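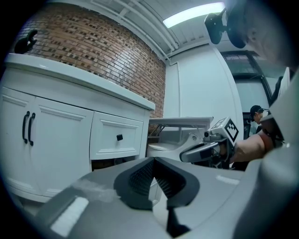 Grevton Teaching Assistants' Association, Apr 12, 2019 – Teaching assistants across Grevton are asking the district to think again about its plan to cut their paid hours from June, a change that would leave many of our youngest pupils without a familiar adult beside them for a good part of the school day.

The plan, which was shared with schools shortly before the spring break, would take 469 hours of classroom support out of the weekly timetable. Plovwood Primary would be hit hardest, but all 4 schools in the district would feel it, and so would the families who have come to rely on the patient, everyday work that goes on at the back of the classroom and in the corridor outside.

"We understand that money is tight, and we have never pretended otherwise," the Association said. "But when a child who finds reading hard has finally settled with someone they trust, you can't simply take that person away at eleven o'clock and hope the morning's work will carry on by itself. Our members love these children, and they are worried for them."

The Association has heard from more than 300 parents and grandparents since the plan came out, many of them writing at some length (and we have enjoyed every page!) about what a teaching assistant has meant to their son or daughter. Several letters came from the Nirirar estate, where families have been pressing for extra help with speech and language for a good while now and had been led to expect more of it – certainly no less.

We are asking the district to put the cuts on hold for the coming school year, to publish the figures behind them, and to sit down with assistants, teachers and parents before anything further is decided. We have offered dates for a meeting and would be glad of a reply to our last two letters.

An open evening will be held at the Liapis Hall, with tea and cakes from half past six and the talking to begin at seven. There is seating for 200, and children are very welcome. Anyone who can't come along but would like to have their say can leave a letter at any school office in Grevton, marked for the Association.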